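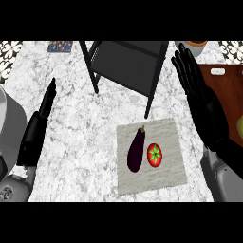

Zweihand-Setup in der Simulation: Fünffingerhand oder doch Parallelgreifer?

Forum > Greifer und Endeffektoren > Simulation

kurbelwelle_k
Moin zusammen, ich sitze seit Juni an der Küchenszene und komme an einem Punkt nicht weiter. Zwei Arme, zwei schwarze Hände, Marmorplatte, und auf dem Tuch liegen Aubergine und Tomate nebeneinander. Aufgabe für die Policy: Gemüse vom Tuch nehmen und rüber aufs Schneidebrett legen. Die Hände sind unser Kurham-Modell, zum Vergleich habe ich den Zweibackengreifer von Tanaro an dieselben Arme gehängt.

Bisher 244 Durchläufe pro Variante, gleiche Startposen, gleiche Kameras. Bei der Aubergine ist die Hand klar besser, da rutscht mir der Greifer dauernd am dicken Ende ab. Bei der Tomate ist es genau umgekehrt! Die Finger schieben sie vor sich her, bis sie vom Tuch rollt, und dann ist der Durchlauf gelaufen. Hat jemand von euch Erfahrung, ob das eher an der Reibung liegt oder an der Greifplanung?

backenfutter
Reibung. Ist in der Simulation immer die Reibung.
Welchen Wert hast du zwischen Tuch und Tomate? Und ist das Tuch ein echtes Cloth-Objekt oder eine starre Platte mit Textur drauf? Das macht nämlich einen riesigen Unterschied, bei einer starren Platte hält die Tomate nichts auf.

kurbelwelle_k
Starr, nur mit Knittertextur. Mit echtem Stoff läuft mir das auf dem Rechner hier nicht mehr in vernünftiger Geschwindigkeit, hab ich probiert und nach einem Abend wieder rausgeworfen.

Bjarke Norðdahl
Ich widerspreche mal halb. Wir hatten bei Alov fast dieselbe Aufgabe (runde Sachen auf weicher Unterlage, allerdings einarmig), und da war es am Ende der Daumen. Wenn der Daumen beim Anfahren innen an der Handfläche liegt, wie bei deiner rechten Hand, muss er erst ganz rausklappen, bevor überhaupt eine Gegenkraft da ist. In der Zeit haben die vier langen Finger die Tomate schon angestupst. Probier mal, den Daumen vor dem Absenken zu öffnen und erst dann runterzugehen. Kostet fast keine Zykluszeit.

Was mir noch auffällt: die linke Hand hast du ja komplett zusammengelegt, wie eine Klinge. Ist das deine Ruhepose oder macht die Policy das von sich aus?

kurbelwelle_k
Ruhepose, bewusst so. Geschlossen kommt sie besser zwischen den Gegenständen durch, die rechte darf offen starten. Das mit dem Daumen ist gut, das hatte ich überhaupt nicht auf dem Schirm - teste ich heute Abend.

drehmoment_ute
Ich frag jetzt mal blöd: wozu denn für so eine Aufgabe überhaupt Hände? Du willst zwei Gemüse umsetzen. Ein ordentlicher Parallelgreifer mit weichen Backen, fertig. Ich hab hier einen von Dal Bello mit Silikonfingern, der packt alles von der Kirschtomate bis zur Zucchini, und ich muss drei Parameter einstellen und keine zwanzig Gelenke. Mit der Hand verbringst du doch die meiste Zeit damit, der Hand beizubringen, wie ein Greifer zu greifen.

backenfutter
+1 an Ute. Und die Aubergine kriegst du mit dem Greifer auch, wenn du quer zur Längsachse packst und ein Stück Richtung Stiel gehst, wo sie schmaler ist. Am dicken Ende würd ich auch abrutschen.

Gunnlaugur Vestergaard
Sehe ich anders, zumindest wenn es nicht bei der einen Aufgabe bleibt. Oben steht noch ein Becher, rechts liegt ein Brett mit Griffloch, und irgendwann soll bestimmt auch das Tuch weg. Für den Becher tut es der Greifer noch. Aber ein Brett am Griffloch anheben, während die zweite Hand gegenhält? Viel Spaß mit Parallelbacken. Wir haben das 616 mal laufen lassen und ich will es nie wieder sehen.

Zur Kamera hat noch keiner was gesagt: in der Ansicht hier verdecken die rechten Finger schon einen Teil vom Bretts. Wenn die Policy nur dieses Bild bekommt, sieht sie beim Ablegen im Zweifel nicht, wohin. Ich würde pro Handgelenk eine Kamera dazunehmen, kleine Auflösung reicht.

drehmoment_ute
Okay, beim Brett geb ich dir recht. Davon stand im ersten Beitrag aber nichts!

kurbelwelle_k
Stimmt, Brett anheben kommt erst später, wollte klein anfangen.

So, Rückmeldung zum Daumen: 20 Durchläufe mit offenem Daumen, nur Tomate. In 3 davon ist sie weggerollt, vorher war das bei mir eher der Normalfall. Kleine Stichprobe, ich weiß, aber ich freu mich gerade trotzdem wie bolle :) Reibung hab ich extra nicht angefasst, damit ich nicht zwei Sachen gleichzeitig ändere. Die kommt als Nächstes dran, dann der Quergriff mit dem Tanaro.

backenfutter
Schreib dann bitte die Reibwerte mit rein, sonst kann das hier keiner nachstellen.

Bjarke Norðdahl
Freut mich! Achte noch auf die Absenkgeschwindigkeit, mit offenem Daumen kannst du da auf den letzten Zentimetern ruhig runtergehen. Und die Wrist-Kameras würde ich auch nehmen, da bin ich bei Gunnlaugur. Allerdings nur, wenn du die Verdeckung durch die eigenen Finger mit reinrechnest, bei uns hat die Kamera anfangs hauptsächlich Daumen gesehen.

kurbelwelle_k
Läuft gerade über Nacht mit beiden Kameras. Reibwerte kommen morgen, muss die erst aus der Config fischen.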